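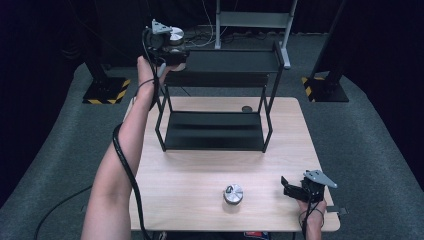 Solange Portela was already halfway through a pastry when I got to the café, and she waved me over with the other half. I'd come to talk about secondhand cookbooks, because she sells them (a lot of them) out of a narrow shop called Kistetti, and I have a bit of a problem in that area myself.

"You've got the look," she said. "How many at home?"

I told her I'd stopped keeping track. She's got 2175 in the shop right now, and she knows that because she did the full inventory in March with a bad cold and a space heater. "I had to start over twice! I'd sneeze and lose my place in the casseroles."

What I really wanted to know was what people look for, and I guessed wrong. I figured famous chefs, big glossy stuff. She shook her head before I'd finished asking.

"Spiral-bound. Church groups, school fundraisers, the phone company ladies. People come in and they want the exact one their aunt had. They don't know the title, they know it had a brown cover and there was a lemon thing in it."

So how do you find a lemon thing in a brown book? Mostly she asks about the town. Those little books hardly ever traveled, she says, and if you can get somebody to name a county you're most of the way there. Her longest search took 44 weeks, for a man who wanted his grandmother's pickle recipe, and she finally turned it up in a box lot from an estate sale, under a stack of road maps.

"And he called me a month later and said the pickles were terrible," she said. "He was thrilled. He said they were always terrible."

I asked about stains, which I love and which my husband thinks are disgusting. Solange is with me. She charges less for a stained copy but takes those home herself when she can, and she reads the notes in the margins before she reads anything else. Her favorite is next to a meatloaf: "Not for Gervásio."

That one has a happy ending, sort of. Her business partner is Gervásio Tavares, no relation to the meatloaf as far as anyone knows, and he has the page framed over the register. He stopped by our table near the end to borrow her keys and I asked him if he'd ever made it.

"Two times," he said. "Too much onion. She was right to warn me."

I left with a bread book from a town called Varkgate, no cover, something sticky on the rye page. Solange knocked two dollars off for the sticky part.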